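Minutes of the Parnlow Studio tenants' get-together, May

Taken by me, Estíbaliz, as I lost the draw again. I've written these the way I talk, so if you want them stiffer you know what to do: come and hold the pen next time!

Present: Zoi Athanasiadis (chair, and provider of the very good almond biscuits), me, the two Liapis brothers from the print room, both people from Woltow on the ground floor, and Pornau's new bookkeeper, who only came up to ask about the post and stayed the whole hour. Apologies from the upstairs weavers.

We started at ten past six, once the kettle had been found.

Last time's minutes. Agreed, with one correction. I had put that the Liapis brothers would pay for the new door closer. They would like it known that they said they would fit it. They have now fitted it, and the door no longer slams, so thank you both (my nerves are much better for it).

The shared room. This took up most of the evening, as I thought it would. Zoi began by saying that she loves the room, we all love the room, but that it has got to the stage where she goes in for a stapler and comes out twenty minutes later with a headache and no stapler. General agreement. The Woltow pair said their main grumble is cables. Everything that needs plugging in seems to end up on the same bit of work surface, and whoever comes in last lays theirs over the top of everyone else's. I said guilty, at least in part.

We talked about whether to have a proper rule. Zoi wanted one, the elder Liapis didn't, and we ended up somewhere in between: if you bring a cable in, you label it at both ends and you clip it down where it crosses a surface. Little clips are cheap and I've got a bag of them in my drawer, so please just help yourselves. If you're using the room for an afternoon and packing up after, nobody minds. If it's staying overnight, clip it.

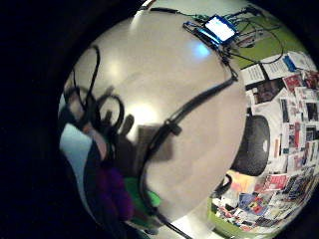

Then the wall, and this is where voices got a bit raised, in a friendly way. I'm very fond of the wall. I like that you can stand there with a cup of tea and find something new pinned over something old, and I've had at least one decent idea for a job by staring at it. Zoi is fond of it too, but she pointed out that things are now pinned on top of things that are pinned on top of things, and that she lost a supplier's price list in there for a fortnight. The younger Liapis thinks we should take the lot down and begin again. I said over my dead body, and asked for that to be minuted, so there it is.

What we settled on was a gentle thinning. Everyone goes through their own clippings before the next meeting and takes down whatever they no longer want. Photos stay up unless the person who put them there says otherwise. Anything with a price, a date or a phone number that people might really need goes in the folder by the door instead, and I'll buy the folder. The bookkeeper asked what happens to bits that don't belong to anyone. We'll put those in a box for a month, and after that they go to the Woltow pair, who make collages and were visibly delighted.

Money. There is 998 in the kitty, which is better than any of us expected. Zoi proposed setting aside 400 for shelves along the short side of the shared room, deep enough for paper and with a lip so things don't slide off. The brothers offered to put them up if somebody else does the measuring, having been blamed for the measuring last time. Zoi and I will measure. All in favour, although the elder Liapis would like the shelves painted and the rest of us would like to see them up first.

Pornau asked, through their bookkeeper, whether they could have the use of one shelf even though they only rent the small office. Yes, of course. Bottom one, please, as they're the only ones with a step stool and it would be a shame to waste it... no, hang on, I've written that the wrong way round. TOP one. They have the stool.

Heating. Still comes on at 3 in the morning. Woltow have rung the landlord and been told that someone will look at it. We all had a little moan and moved on.

Tea and milk. Whoever finishes the milk buys the milk. I feel we have minuted this before.

Any other business. The Woltow pair are having an open evening later in the month and would like to borrow the good chairs. Fine by everyone, so long as they come back up the stairs again afterwards. I asked whether anyone had seen my long ruler, the steel one with the chip in the corner. It has not been seen. If it's in your room I won't be cross, I'd just like it back before we measure for those shelves!

To do before next time: Zoi and me, measuring. Me, folder and a box. Everybody, your own bits of the wall. Woltow, ring the landlord again.

Finished at quarter past seven. Next meeting in the print room, same time, and the Liapis brothers are bringing the biscuits.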